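Company > About > Simulated Households

About Skokora

Skokora builds training sets for household robots. Our customers write the control software. We supply the examples it learns from: episodes in which a simulated agent is given a plain instruction, moves through a furnished home, finds the objects named in the instruction, and brings the home to the requested state. Every episode is stored with its instruction, its action sequence, the agent's camera views and the final state of every object in the home.

We began as the data group inside Zacharopoulos, a maker of warehouse lifts, and became a separate company when the group's work moved from loading bays to living rooms. We still use the same storage format, with added fields for rooms and for objects that open.

What we collect

An episode starts with a home, a starting position and a task. Most tasks are short. Typical instructions are "put the magazine on the television stand" or "close the door and return to the sofa." A planner produces a first solution. An operator then replays it, corrects it where the path is wasteful or the grasp is poor, and writes the instruction again in ordinary words. We keep both versions of the path.

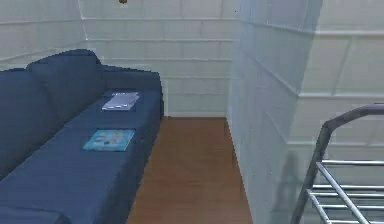

Each home is used for no more than 50 episodes. Past that number, in our tests, a model started to rely on the layout of the home and paid less attention to the instruction. Our current release holds 475 homes. Wall finish, floor finish, furniture and lighting are varied separately, so that a model cannot use one of them to predict another. Small objects are placed by a sampler that respects size and support: a book may be assigned to a seat, a shelf or a table, but it may not be assigned to the rim of a lamp.

Viewpoints

Camera height and pitch are drawn at random within limits set by the customer's robot. We do not re-center the camera on the target. A robot in a real home spends much of its time looking at partial furniture, and a training set made of tidy, centered views will not prepare it for that.
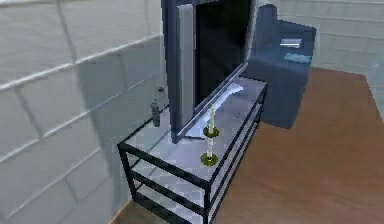 Object labels are taken from the simulator's own state and are never drawn by hand. This removes most labeling error, but it leaves open the question of what a model can fairly be expected to see. Glass is the usual trouble. With a glass-topped stand, the lower panels show through the upper one, and a depth estimate may land on the wrong tier. Thin objects are another. A candlestick in front of a television covers few pixels and overlaps the television's base, and the label must still record it as a separate object resting on the glass. We attach a visibility score to each label, computed from the share of the object's surface that reaches the camera. Customers choose their own cutoff.

How we check the data

Checks are run in this order.

1. Replay. Every episode is run again from its stored starting state. If the final state differs from the stored one, the episode is dropped.

2. Language. A second operator reads the instruction without seeing the solution and marks the object and the place it refers to. A mismatch sends the instruction back to be rewritten.

3. Doors and openings. Door angle is stored as a number, and the words "open," "partly open" and "closed" are assigned from fixed ranges. A sample of views is then inspected by eye to confirm that the word matches what the camera shows.
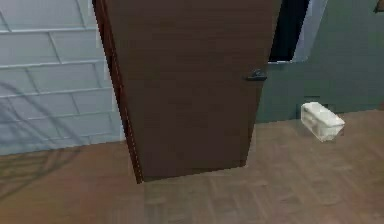 4. Balance. Counts are taken by room, by object class and by verb. Classes that fall short are filled with new episodes in the next round. We do not duplicate old ones.

An episode that passes all four checks is added to the release queue. On a normal working day roughly 900 episodes enter the first check.

Tools

Collection runs on Erby, our scheduling and replay software. Erby assigns homes to operators, records corrections and keeps the history of each episode. It is included with a data license and can be run on the customer's own machines. The scene sampler is licensed from Cunutier, which also maintains the furniture library.

Working with us

A new customer starts with a pilot set of 10 homes, built to the camera limits and action list of the customer's robot. The pilot includes all rejected episodes, marked with the check that rejected them. Full releases are issued twice a year, the first of them in April. Requests for new object classes should reach us before the release is frozen, one month ahead of issue.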